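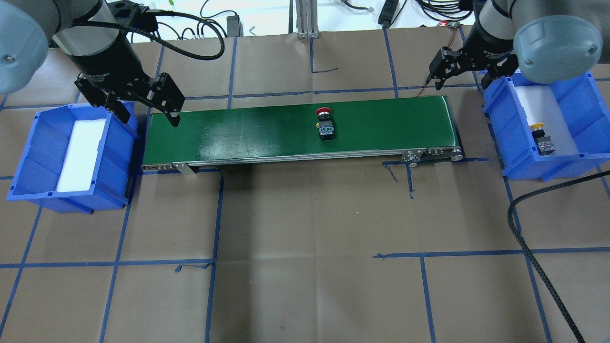
Green belt, blue bins, brown paper: the layout floor at Bornura in Forkorard.

The Paper Floor

When I came to this country, my first job was in a warehouse, and my first real friend in that warehouse was a roll of brown paper. We used it for everything. We wrapped with it, we wrote on it, we put it under our lunch. So I felt at home when Lacey Wragg opened the door of her workshop in Forkorard and the first thing I saw was kraft paper on the floor, with blue masking tape dividing it into big squares.

"Shoes are fine," she said. "You can walk on it. We change it when it gets ugly."

Wragg owns Bornura, a business of 5 people that helps small mail-order sellers to arrange the place where they sort and pack. Her customers sell tea, yarn, spare parts for sewing machines, and in one case only doorknobs. Most of them started on a kitchen table, moved to the garage, and then got stuck. They have too many orders for the table and not enough money for a real warehouse, and the garage has a freezer in it which the family refuses to give up.

What she sells them is, in the end, a drawing. But the drawing is made on the floor first, in full size, with tape.

I had imagined something more technical. There is a computer in the office, and she can use it well, but she does not like to show a plan on a screen to someone who has never bought anything bigger than a bookcase. People nod at a screen, she told me, and after that they go home and find that the door of the van does not open. On paper they can stand in the plan. They can bend down in it. If two people bump into each other in a plan made of tape, they will bump into each other also when it is made of steel.

The method is simple to describe and takes some patience to do. First the paper is rolled out in long strips, side by side, and fixed to the floor. Then comes the blue tape, one direction first and then the other. Bornura uses masking tape and not the stronger kinds, which tear the paper when you lift them. The lines do not need to be perfect for a customer, Wragg says, but they should be straight enough that nobody starts to talk about the lines.

Once the grid is down, every object has an address. You can say "move the bin one square to the left" and everyone understands the same thing. I did not appreciate this before I tried it. In my old warehouse we said "a bit more, a bit more, no, back," and we were proud if we finished before the break.

The belt

The center of the floor belongs to a small conveyor. It is long and narrow, with a dark green belt and a silver aluminum rail along the side. At one end there is a silver plate with bolts, next to the roller where the belt turns around the pulley, and this plate is for the tension. A new owner should learn this part before any other, according to Wragg. A belt with bad tension begins to wander to one side, and then people blame the motor, or the floor, or their brother-in-law who installed it.

I asked why a small seller needs a belt at all. If the packing table is three steps away, you can take three steps.

She agreed with me faster than I expected. Half of her customers do not need one, and she tells them so. A belt is useful when the same kind of thing must go from one place to another many times, and when the person at the second place would otherwise have to wait or turn around. For a shop that sends out five parcels in the morning it is only a very expensive shelf. She once talked a customer out of buying one, and he sent her a box of his tea every Christmas until he retired.

But for the doorknobs it was right. The doorknobs arrive mixed in large cartons, brass with porcelain and old with new. They are heavy. The owner, a patient man, used to carry them in his apron from the receiving side to the sorting side. In July he came to Forkorard, walked on the paper for one afternoon, and went home with the measurements for a belt 19 inches shorter than the one he had planned to buy. The saved space became a chair. He had worked standing for all those years and he had never thought that there could be a chair.

Color is a question people ask more than I would guess. Green is common for belts of this kind, and it is also kind to the eyes when you look at small things for many hours. Under a strong lamp it can shine, and then the pieces in the bright spot are harder to see. Wragg's advice is to move the lamp a little to the side before you complain about the belt. She keeps a lamp on a long cord for exactly this discussion.

Two bins

At each end of the belt stands a blue plastic storage bin. I wanted to pass over the bins quickly in this article, and I was corrected. "Bins are where it goes wrong," Wragg said, and she took me to the back shelf, where Bornura keeps what must be every kind of bin that a person can order from a catalog.

The first mistake is depth. A deep bin looks economical, and it holds a lot, and after some weeks the person who works with it has a sore back from reaching to the bottom. The second mistake is the rim. If the rim stands higher than the belt, things hit it and jump. If it is much lower, things fall, and for doorknobs falling is not good at all. The third is that people buy one bin for each end and no spare. Then the full bin is carried away and there is an empty place on the floor, and the belt must stop until somebody comes back.

So the rule at Bornura is to buy in pairs, and to buy the same bin again, even when another one is on sale. Bins of one family can be stacked. Bins of different families only pretend to.

As for the same color at both ends, there I had an objection. In my warehouse we had red for returns and gray for the rest, and I thought it was a good system. Wragg does not dislike it, but she prefers to put the label on the floor, inside the square, and not on the bin. A bin travels. By Friday the red one is full of clean stock and the gray one is under somebody's desk with an umbrella in it. The square stays where it is.

An afternoon with yarn

I came back on a day when a customer was there. She sells hand-dyed yarn from a former bakery, and she arrived with her sister, two bags of samples, and a dog named Bravo who lay down immediately in the middle of the grid and had to be treated as furniture until four o'clock.

The sisters had counted their stock before the visit: 1239 skeins. They had also measured the bakery, and its outline was already taped on the paper when they came in, with the old oven marked as an X, because it cannot be removed. Every idea was tested against this X. The long table went against the wall and blocked the oven door. It does not matter if the oven is blocked, said one sister. It matters to me, said the other one. There was a silence, and Wragg peeled up a strip of tape and moved the table by one square.

I find this the most interesting part of her work, and it has little to do with tables. A piece of tape costs almost nothing to move. When a plan is printed and has a logo in the corner, people defend it. When it is a blue line on brown paper they pull it up with a fingernail and try again, and they are less polite with it, in a good way. The sisters changed the place for labels three times. They walked with a bag of yarn from the shelf to the scale, from the scale to the table, from the table to the door. On the last round the younger one stopped and said that she would never walk this way in winter, with the door open and the wind coming in. So the door had to be thought about also.

They did not choose a belt, by the way. Yarn is light, and they like to talk to each other while they pack. They took the idea of the pairs of bins, and the chair.

If you want to try it at home

You do not need a company for this, and Wragg was not jealous with her advice. Get the heaviest kraft paper that you can find, in the widest roll you can carry. Light paper wrinkles under the feet and the wrinkles will annoy you. Sweep very well first. Tape the edges of the paper down completely and not only at the corners.

Choose one size for the squares and write it down on the paper itself. Her own people have forgotten to do it, and then measured everything again. Make the squares large. A small grid looks serious but it is slow to tape and hard to read when you stand.

Use the real objects if you have them. A cardboard box can play the part of a bin, she allows this, but then put some weight in it, so that you feel what you are asking of the person who will carry it. If you consider a belt, ask the seller for the full length including the ends. The catalog for her Plerano shelves gives the outside measurements, and she wishes that every catalog would do the same. The belt surface is one number and the machine is another, and the motor often sits outside of both.

Leave it on the floor for more than one day. Walk on it tired. Take a photograph from as high as you can reach before you pull up the tape, and write the numbers on the back of an envelope also, the old way.

The used paper at Bornura goes into a carton beside the door. Some customers ask to take their own piece with them. The yarn sisters did. They folded the bakery in four, with the X on the outside and a little dog hair on it, and put it in the bag on top of the samples.

Bornura receives visitors in Forkorard by appointment. A first afternoon on the paper is free of charge, and dogs are accepted.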